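Fil : changer la housse d'un canapé de location, ou combien coûte un canapé gris quand on ne calcule pas. Je parle en propriétaire d'un petit meublé, pas en spécialiste.

1/ J'ai repris le studio de la rue des Tanneurs en décembre. Il est loué à la semaine, parfois au mois. Le poste de dépense que j'avais le plus mal évalué, c'est le textile : canapé, rideaux, couvre-lit. Le ménage et l'électricité, je les avais prévus.

2/ Le canapé d'origine était un Praner blanc cassé. Il a tenu quatre mois. Le tissu n'était pas déhoussable, seulement les coussins du dossier. Une tache de café sur l'assise et il fallait faire venir quelqu'un avec une machine.

3/ J'ai demandé un devis de nettoyage sur place : 200 euros, déplacement compris, sans garantie sur les auréoles. J'ai refusé et j'ai commencé à chercher un remplaçant. Erreur de débutant : j'ai d'abord regardé la couleur.

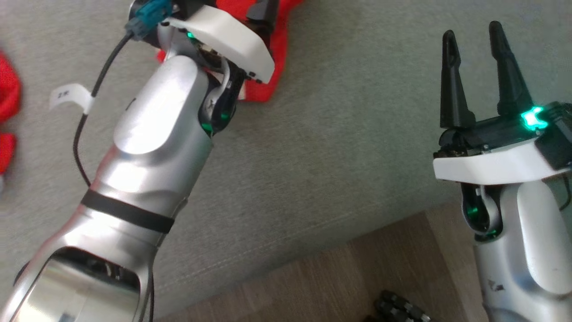 4/ La couleur compte moins que le tissage. Un gris moyen chiné pardonne beaucoup. Un gris uni très clair montre tout, y compris les traces d'eau. Gøran Ljungberg, qui a tenu un atelier de tapisserie pendant des années, m'a fait poser une goutte d'eau sur chaque échantillon et attendre une heure. J'en ai éliminé la moitié comme ça.

5/ Regardez aussi l'indice Martindale, c'est-à-dire la résistance au frottement. Les fiches le donnent presque toujours, souvent tout en bas. Pour un logement où les gens changent toutes les semaines, je ne descends plus sous 30 000 cycles.

6/ Le prix. Le canapé Jorilano trois places que je voulais était à 1 192 euros, livraison à l'étage en plus. Le jeu de housses de rechange : presque 200 euros. Sur le moment j'ai trouvé ça cher. Je l'ai pris quand même et je ne le regrette pas.

7/ Avec deux jeux de housses, on en lave un pendant que l'autre est en place. Avec un seul, il faut que tout sèche entre un départ à 11 h et une arrivée à 16 h. En hiver, dans un studio sans balcon, ça ne sèche pas. J'ai essayé deux fois.
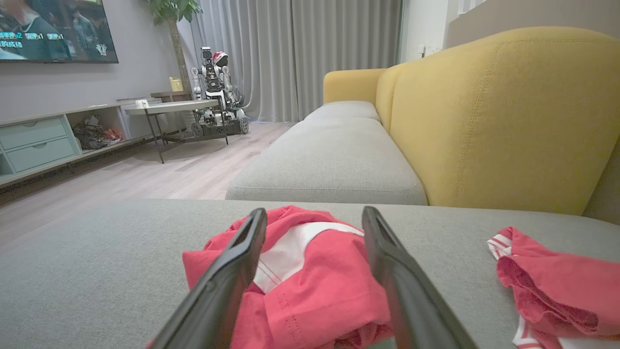
8/ Le lavage, justement. 30 degrés, lessive liquide, essorage à 800 tours, pas d'adoucissant. Fermetures éclair fermées, housse retournée. Je remets les housses d'assise très légèrement humides, elles se tendent mieux, et je laisse la fenêtre ouverte. Sèche-linge : non. J'ai perdu une housse d'accoudoir qui ne passe plus.

9/ On m'a demandé en réponse si un plaid suffisait. Pour protéger du soleil, oui. Pour le reste, il glisse, il finit par terre et les locataires le rangent dans l'armoire. Steinar Kragh fait coudre des élastiques aux quatre coins des siens, il en est content. Je n'ai pas testé.

10/ Pour les sinistres plus sérieux (vin, encre, gras), j'applique toujours la même chose : tamponner avec un linge blanc sec, de l'extérieur vers le centre, puis eau tiède avec très peu de savon de Marseille. Le bicarbonate laisse une poudre dans la trame qu'on aspire pendant des semaines.

11/ La caution : je ne retiens rien pour une tache qui part au lavage. Je compte l'entretien dans le prix de la nuitée. Si une housse est déchirée ou brûlée, je facture la pièce seule au tarif du fabricant, soit 46 euros pour un accoudoir, et j'envoie la facture.

12/ Demandez avant l'achat combien de temps les housses resteront au catalogue. Chez Jorilano on m'a répondu par écrit. Chez Myklebust on m'a dit « normalement, oui ». J'ai choisi en partie là-dessus.

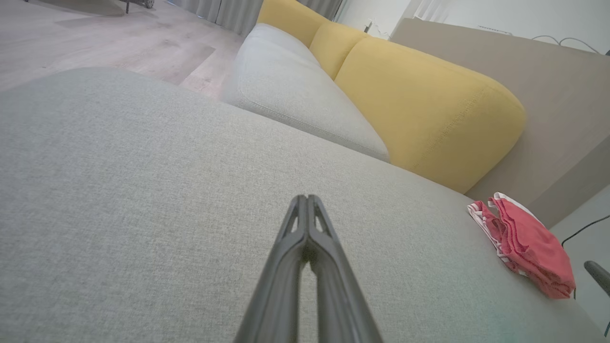 13/ Ajout du 04/03/2023, puisque la question revient en message privé

Oui, on peut faire refaire des housses sur mesure pour un canapé ancien. Oda Åberg l'a fait pour le sien, à partir des vieilles housses décousues qui ont servi de patron. Comptez trois semaines et prévoyez du tissu en plus si le motif doit se raccorder. Lavez le tissu avant la coupe, surtout s'il y a du coton dedans.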